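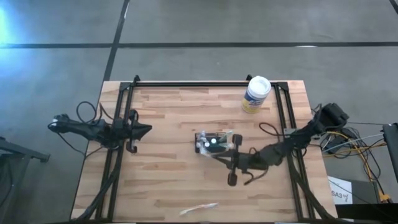 Figura 3. Mesa de triagem, com o recipiente de lenços no canto.

3.2 Organização dos artigos de higiene

O material de higiene oral chega à bancada em embalagem individual e sai num suporte único. O procedimento segue o de Gidey e Worku, com duas alterações: a embalagem não se abre e o suporte não muda de lugar entre séries. Ao todo, 163 colocações válidas. Descartadas as restantes — embalagem rasgada, na maior parte.

Critério de colocação: artigo de pé, cabeça para cima, sem apoio na mesa. Inclinação tolerada. Registo feito por T. Gudeta na folha Dostari, revisto depois por W. Zeleke.

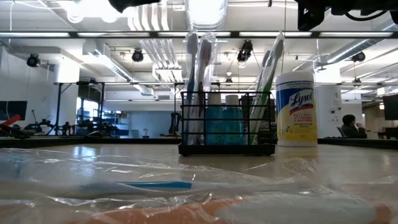

O suporte foi escolhido pela abertura, não pela altura. Modelos fechados (testados em julho) escondiam o conteúdo e atrasavam a contagem. Com a armação de arame preta as escovas embaladas ficam de pé, um pouco inclinadas, e os dois frascos azul-esverdeados de tampa branca vêem-se bem entre as barras. Desvantagem conhecida: a aba do blister prende no arame. Aconteceu sobretudo com embalagens largas, menos com as estreitas. Não corrigimos.

A película flexivel foi o caso mais difícil. Dobra, escorrega, e a ponta torcida engana quem procura a cabeça da escova. Zeleke propõe orientar pelas cerdas e ignorar o invólucro; adoptámos isso a partir da segunda série.

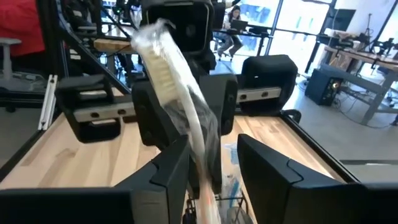 Figura 4. Escova em película transparente, cerdas brancas na parte superior da embalagem.

Tempo de colocação — diferenças pequenas entre formatos, excepto a película, mais lenta nas 2 séries. Cerca de 68 por cento dos artigos ficaram bem à primeira tentativa. Valores por formato no anexo. O lote Nakex foi tratado à parte, pois trazia etiquetas maiores e e não é comparável.

Os sacos por arrumar ficam na frente da mesa e ocupam espaço. Reflexos no plástico dificultam a leitura das cores; a posição do saco devia ter sido fixada desde o início. 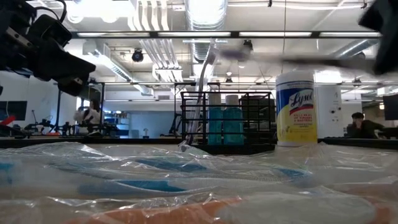 3.3 Limitações

Um só suporte, uma só mesa. Falta repetir com artigos fora da embalagem e com o suporte já cheio.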